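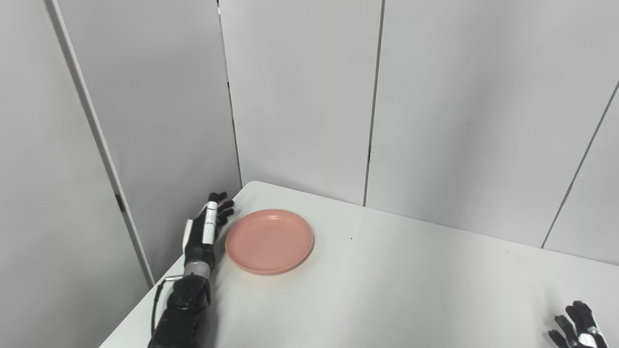 Pink plate on the white table, back left, nothing on it yet.

June, a bit after 9 in the morning

OK, tableware notes, picking up where the last page ran out. I finally got the pink plate out on the white table and I'm so glad I did, because I'd been arguing with myself for ages over whether it was too shallow for the lunch setting. It's got a raised rim and a flat well, and on that pale top the color really comes up (salmon? coral? I keep writing both, somebody please pick one for the labels). I've put it down in the book as "Plenel pink" for now, after the tray of samples it came out of.

Things I want to remember about the table first. The top is slightly glossy, so crumbs show and so does every fingerprint. Wipe it with the barely damp cloth, then the dry one, and go all the way into the back corner where it sits near the wall panels! I missed that bit last time and found a line of rice there the next day. No spray directly on the top please, it leaves streaks and then I spend the whole morning chasing them.

Now the plate. I tried the Mabuza layout on paper before setting anything down, and it wants the plate dead center with everything else fanned out from it. Pretty on paper! But there's no elbow room for the person sitting opposite, so I'm going with the plate toward the back left and the serving things coming forward from there. Leaves a nice wide stretch of white at the front for the bread board and whatever else Stitby sends over. I'd like to try it the other way round too, if only to stop wondering.

Tried the food on paper as well, since the color is going to fight with some of it. Tomatoes, no. Salmon, obviously no (pink fish on a pink plate, I drew it and laughed). Cucumber, green beans, boiled egg, white cheese, all yes. Toast is a maybe. I think toast will look fine as long as the edges are properly brown, and it fits in the flat part without riding up the rim if you cut it on the diagonal.

Order of setting, for whoever does it when I'm out:

Wipe table, both cloths.
Plate down, back left.
Napkin next, folded in half, open side away from the plate.
Fork, then cup. Cup goes last, I've caught one with my sleeve already.
Food only when all of that is down and you've stood back and looked at it.

I wrote 2 napkin sizes on the order sheet and I only want the smaller one. The big one swallows the plate whole. The Ziradport order number ends in 719 if you need to change it before I do, and the sheet is in the front pocket of the binder, behind the paint chips.

Oh, and the setting for 8 people. I still think it's too many for this table, I've gone back and forth on the sketch all week and somebody always ends up with their cup in somebody else's salad. Could we do it as a buffet with the plates stacked at one end? I'd be happy with that, and it saves the napkin problem as well.

Still to do: try the bread board at the front, find the lighter forks, check how the pink looks late in the afternoon with the overheads off. And buy rice that isn't the sticky kind.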